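Zotunis Kitchen Scale — Owner's Guide
Section 2: Setting Up and Weighing
Text revised 14 Sep 2021

Before you start

You have taken the scale out of the box and thrown the box across the kitchen. Please go and get it. The battery cover is taped inside the lid, and our support desk at Meinecke mails out enough spare covers every December to roof a small shed.

Along with the scale and the cover, you should have the weighing tray, a feet bag (the bag of feet, that is) and this guide. Batteries are supplied but packed separately, under the cardboard flap that looks as though it does nothing.

Note: If you bought the Taresel version, your tray is square and your buttons are on the front edge. Everything else in this section applies to you, including the scolding.

2.1 Fitting the batteries

1. Turn the scale face down on a folded towel. The glass will survive a bare countertop most of the time, and "most of the time" is a phrase you don't want to meet in a warranty claim.
2. Find the battery bay. Remove the orange strip from inside it.
3. Insert the 2 AAA batteries, matching the plus and minus signs molded into the plastic. They are small and black on black. We have heard from many of you about this. Tilt the scale toward a window.
4. Snap the cover on. It should click once. If it clicks twice, one of the tabs has gone under the rim and the cover will fall off in the middle of a cake.
5. Turn the scale over and press POWER. Every segment of the display lights up, then goes to zero.

Caution: Don't mix an old battery with a new one. The scale takes its opinion from the weaker of the pair, and its readings will drift downward all afternoon until your scones are mostly baking powder.

2.2 Fitting the feet

The feet are soft rubber and push into the four sockets underneath. Push until the flange sits flush. One foot is slightly taller than the others and has a thread in it; this is the leveling foot and it goes in the socket marked L. It will also fit in the other three, where it will do harm quietly for years.

If you lose a foot, use the scale on none of them until the replacement arrives. A scale on three feet and a folded bus ticket is a seesaw.

2.3 Choosing a surface

The scale wants somewhere flat, hard and still. The following are not surfaces, whatever you have been using them for:

- a cutting board with a bow in it
- the top of a running dishwasher
- a tablecloth
- your lap

A plain tabletop or a stone counter does nicely. Pale, smooth ones have the advantage that you can see the flour you spilled, though some owners would put that down as a drawback.

1. Place the scale where you plan to use it.
2. Press gently on each corner of the tray. If it rocks, turn the leveling foot a little at a time until it stops.
3. Leave it alone for a minute before the first reading. If it came in from a cold car, give it an hour.
4. Keep it out of the draft from an open window or a ceiling fan. At the fine setting it can feel both, and it will report them to you as paprika.

2.4 Getting the food ready

Most complaints about accuracy are complaints about what went on the tray. A scale weighs everything it is given: stems, skins, twist ties, the sticker on the apple, the water still clinging to the lettuce. Decide before you start whether your recipe means the vegetable as bought or the vegetable as trimmed. Recipes seldom say. The older the cookbook, the more it assumes your mother told you.

Lay out what you need next to the scale and weigh the dry things first. Bread and rolls can go straight on the tray. Anything in a packet is weighed with the packet and then the empty packet is weighed by itself, unless you use TARE (see 2.5), which saves you the subtraction and the pencil. Peppers and other hollow vegetables take up a lot of tray for very little weight, so don't be alarmed by the number.

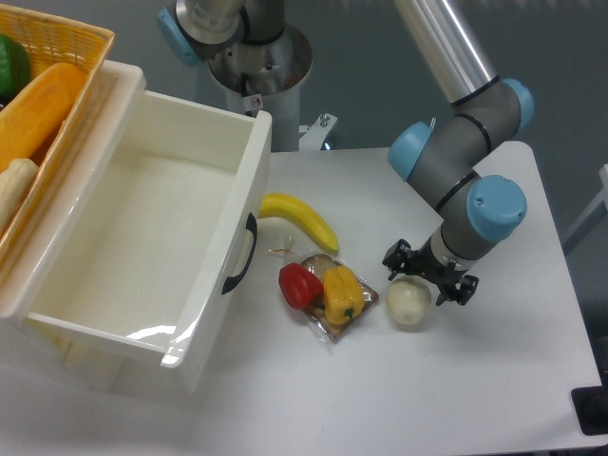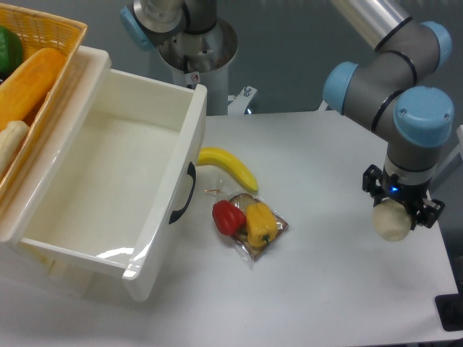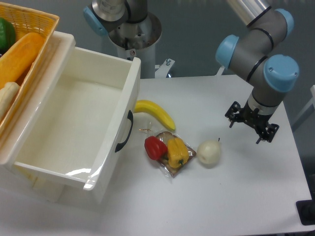 White tabletop, three views. The first includes a red pepper, a yellow pepper and a packet with a slice of brown bread in it.

Round items roll. The tray has a raised lip for this reason, and the lip is enough for an onion. It is not enough for an onion and a distracted cook, so put round items in a bowl and tare the bowl.

2.5 Weighing

1. Press POWER with the tray in place and nothing on it. Wait for zero.
2. Press UNIT until you see the unit you want. The order is grams, ounces, pounds and ounces, then fluid ounces of water. That last one is for water. It will cheerfully give you a figure for honey, and the figure will be wrong.
3. Put the food on the tray. The number will hunt about for a moment and then a small dot will appear beside it. Read it after the dot, please, and never before.
4. Take the food off. The display should go back to zero. If it doesn't, wipe the tray and look underneath it for raisins.

To weigh into a bowl:

1. Put the empty bowl on the tray.
2. Press TARE. The display goes to zero and the bowl has ceased to exist, as far as the scale is concerned.
3. Add the first ingredient and read the weight.
4. Press TARE again before the next ingredient. Repeat as long as the bowl holds out.

Note: The bowl still counts toward the maximum load. People with stoneware should think about this.

Caution: The scale turns itself off after 2 minutes without a change in weight, and it forgets the tare when it does. If you walk away to answer the door with the flour half measured, you'll come back to a blank screen and a hard sum. To switch off this feature, hold UNIT while pressing POWER and let go when the display reads HOLD. Your batteries won't thank you.

2.6 Checking the reading

Once a month or so, or after the scale has been dropped (by someone else, naturally), weigh something whose weight you know. The Plallent check weight sold for the purpose is ideal. An unopened packet of sugar is not: the printed weight is the sugar alone, and the filling machine had its own ideas.

If the reading is off:

1. Remove everything from the tray.
2. Hold TARE until the display shows CAL.
3. Put the check weight in the center of the tray and take your hands away.
4. Wait for PASS. If you get FAIL, check the feet, check the surface, and start again from step 1. It is nearly always the tablecloth.

2.7 Messages

Lo — Batteries are nearly flat. You have one recipe left in them, and a short one.

Err 7 — Too much on the tray. Take it off promptly. Pressing the buttons harder has no effect on this message.

Err 103 — The scale could not find a steady zero at start-up. Something is touching the tray, or something is shaking the counter. Move it away from the mixer and press POWER again. If it is nowhere near a mixer, reseat the tray; it goes on either way round but only sits properly with the notch at the back.

A row of dashes — The scale is thinking. Give it a few seconds, then take the batteries out and put them back.

2.8 Cleaning

Wipe the glass with a damp cloth and a drop of dish soap, then with a dry one. The tray lifts off and may be washed in the sink. The body may not, and neither part goes in the dishwasher, top rack included. Dried dough comes off the buttons with a wooden toothpick and some patience.

Store the scale flat with nothing on top of it. Standing it on its edge behind the baking sheets is permitted only if you remove the tray first and wedge it so it can't slide. Storage in the oven is covered under Exclusions, in Section 5, where it has its own paragraph.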